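Plindach Mobility

Print | E-mail
Reading time: 3 min 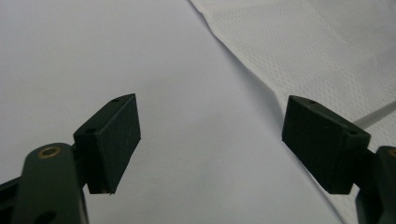 Overview

Plindach Mobility is a vehicle subscription and short-term rental service that supplies electric cars to delivery couriers, ride-hail drivers and other self-employed workers. It operates in the Helitz metropolitan area and the neighboring town of Voyle. Customers pay a weekly fee that covers the car, insurance, scheduled maintenance and roadside assistance. The service differs from conventional leasing in that no down payment is required and the agreement may be ended at the close of any paid week.

As of April 1, 2023, the fleet consisted of 1,013 vehicles, of which 122 were small cargo vans and the remainder five-door passenger cars.

History

Plindach began as a car-sharing club in Helitz, where members booked vehicles by the hour from reserved parking spaces. Demand was strongest on evenings and weekends, and a large part of the fleet stood unused during working hours. The company introduced a weekday plan for couriers to make use of these vehicles. Within two years the plan had more subscribers than the original club, and hourly booking was withdrawn.

The service was extended to Voyle after the town opened a public charging yard beside its rail station. Cargo vans were added the following February in response to requests from grocery and parcel couriers.

Operation

Applicants must hold a valid driver's license and have at least three years of driving experience. Approval is handled online, and cars are collected from one of 3 depots, two in Helitz and one in Voyle. Each driver receives a charging card accepted at depot chargers and at public stations operated by Kalum, the regional charging network. Electricity drawn at a depot is included in the weekly fee. Charging at Kalum stations is billed separately at the end of the week.

The standard plan allows unlimited mileage within the service area. Longer trips are permitted with advance notice and are charged by the mile. A second driver living at the same address may be added to the agreement, provided that both drivers meet the same requirements.

Cars are exchanged for inspection every 1,995 miles. The driver leaves the vehicle at a depot and takes a replacement of the same class, normally without a break in the rental period. Tires, brakes and the charging port are checked before the car is returned to use.

Fleet

Passenger cars are bought new and kept for four years, after which they are sold at auction or offered to existing subscribers. Vans are leased from a dealer group and are fitted with a bulkhead and shelving. All vehicles carry a tracking unit, which records location, battery level and distance driven. Under the terms of service, location records are deleted after 90 days unless they relate to an open insurance claim.

Reception

Driver associations in Helitz have generally supported the service, citing the absence of a long contract. Criticism has centered on the damage deductible, which is higher than that of most private policies, and on waiting times at the Voyle depot. The company later lowered the deductible for drivers with a full year of claim-free rental. Residents near the larger Helitz depot have also objected to overnight vehicle movements, and the gate on the residential side is now closed after 10 p.m.

See also

Car sharing
Electric vehicle charging in Helitz
Kalum network

Print | E-mail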